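3.2 Where the sponge is kept

The second part of the study dealt with what happens to a washing-up sponge between uses. Households in the Nellness and Pruitt areas were asked to keep a short diary, and 29 of them returned one that could be used. Most of the entries are brief. They say where the sponge was put down after the evening wash, whether it was squeezed out first, and whether it had been moved by the morning.

The commonest resting place was the edge of the sink. The dish rack came next, and after that a saucer or small tray kept for the purpose. A few households had no settled place at all, and their diaries show the sponge on the draining board one night and on the worktop the next. We had expected the rack to be used mainly by people with small kitchens, but the diaries do not bear this out. It was used just as readily where there was plenty of room by the sink.

Racks differ a good deal, and the differences matter more for a sponge than for a plate. A plate needs a slot and something to lean on. A sponge needs air underneath it, and a wire base gives it that, provided the rack is not standing in its own drips. Figure 3 shows the kind of arrangement meant here, with a sponge lying in the basket of a wire rack on a table. 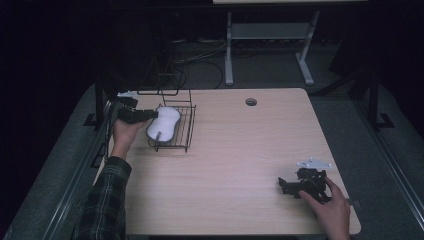 Shape also has some bearing on the matter. A plain oblong sponge can be stood on its long side between two plates, and several households did this without being asked. A sponge with a waist in the middle is easier to hold in the hand but does not stand so well, and it was nearly always laid down. When laid across the wires it touches them at a few points only, so the underside is left mostly open. When laid on a flat surface the whole of one face is covered, and the diaries describe this face as the one that "goes slimy" first.

Diary keepers were also asked what they did with the surface under the sponge. Answers fell into two groups. Some people wiped the worktop or table every time the sponge was lifted, and others wiped it only when they saw a mark. The second group is the larger. Those with wood-grain tops tended to belong to it, and two households wrote that a pattern in the surface made damp patches hard to notice unless the light was right. We think this deserves more attention than it has had. The Floveck survey of kitchen surfaces, with 3,000 returns, asked about staining and scratching but had no question on how easily a wet patch is seen.

Figure 3 (continued). Table surface.

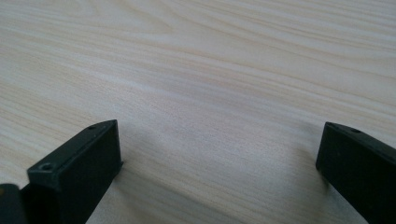 One diary keeper in Nellness objected to the wording of this question, writing that a table is wiped after a meal whether it looks wet or not, and that asking about marks made it sound as if people only cleaned what they could see. The point is a fair one. In the second round the question was split in 2, with one part on routine wiping and the other on wiping in response to a spill or drip. Answers to the first part were fuller than before - several people listed times of day.

Moving the rack itself was rare. Once it had a place it stayed there, and the table beneath it was cleaned far less often than the table around it. Only 5 households lifted the rack as part of the ordinary wipe-down. The rest left it for a larger clean, most often on a Sunday. Where the rack had a Cluvix tray under it the tray was emptied, but the surface below the tray was seldom mentioned.

Figure 3 (concluded). Table surface, low angle.

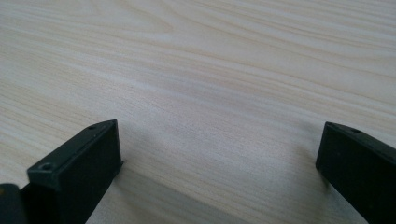

Lifting the rack is no trouble when it is empty, according to a reply from Pruitt, but it is never empty, and by the time the plates are put away the cloth has been hung up. Other replies make much the same complaint about the order in which the jobs fall. The sponge is put down last, after the table has been wiped, so any drip it leaves is there until the next wash. Section 3.3 takes up the order of jobs in more detail, using the morning entries.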